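Fimwood Office Building, Second Floor
Storage and Furniture Inspection Checklist, with Comments
January 2020
By the Facilities Desk, Bretico Property Services

Scope: desks, drawer units, freestanding shelving and floor surfaces in all occupied rooms on the second floor. Electrical items are on a separate sheet. Ratings are OK, Monitor, Repair, Remove from use.

1. Drawer units, general
1.1 Drawers open and close without lifting. OK, except Room 13.
1.2 Stops engage at full extension. Repair. Two units in Room 13 have worn stops and the drawers can be pulled clear of the runners. Replacement stops ordered from Fellura.
1.3 Only one drawer opens at a time on units fitted with an interlock. OK.
1.4 Heavy items stored in the lowest drawer. Monitor. Paper stock was found in top drawers in several rooms. Occupants were asked to move it.
1.5 No items projecting above the drawer sides. Monitor. Soft goods such as clothing and cloths catch behind the drawer back and stop it from closing fully. Fold before storing. 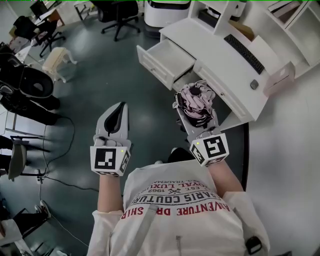 Item 1.5. Fabric on its way to an open drawer.

1.6 Handles tight, no sharp edges. OK. Four screws retightened during the visit.

2. Desks
2.1 Level and stable under hand pressure at each corner. OK.
2.2 Edge banding intact. Repair. Banding has lifted on the window side of the long desk in the print room. Tape is not an accepted repair and was removed.
2.3 Knee space clear of boxes and bags. Monitor. Same comment as in August.
2.4 Cable trays secured. OK.

3. Freestanding shelving
3.1 Units over shoulder height fixed to the wall. Repair. Unit 258 has one bracket in place and one missing. Top two shelves to stay empty until the second bracket is fitted.
3.2 Load label present and readable. Monitor. The label on unit 258 is faded. Rated load is 300 lb per bay, evenly spread.
3.3 Shelf clips fully seated. OK.
3.4 Nothing stored within 18 inches of sprinkler heads. OK.

4. Floor surfaces
4.1 No lifted seams or curled edges. OK.
4.2 Walkways clear to full marked width. OK at time of visit. A hand truck was parked in the rear corridor and was moved to the loading area.
4.3 Floor finish not slippery. OK. The cleaning contractor, Nguyen-Tran, changed product after the August inspection and no residue was found.
4.4 Chair mats flat, no cracks. Remove from use. One mat in the print room is split along the front edge.

5. Records
5.1 Previous sheet available. OK.
5.2 Earlier repair items closed out. Monitor. The drawer stops in Room 13 were listed last time as Monitor and have been raised to Repair. The bracket on unit 258 is a new item.
5.3 Inspection tags dated and initialed. OK.

Repair items go on the open work list under the item numbers used here. Send corrections to the Facilities Desk in writing, with the room and unit number.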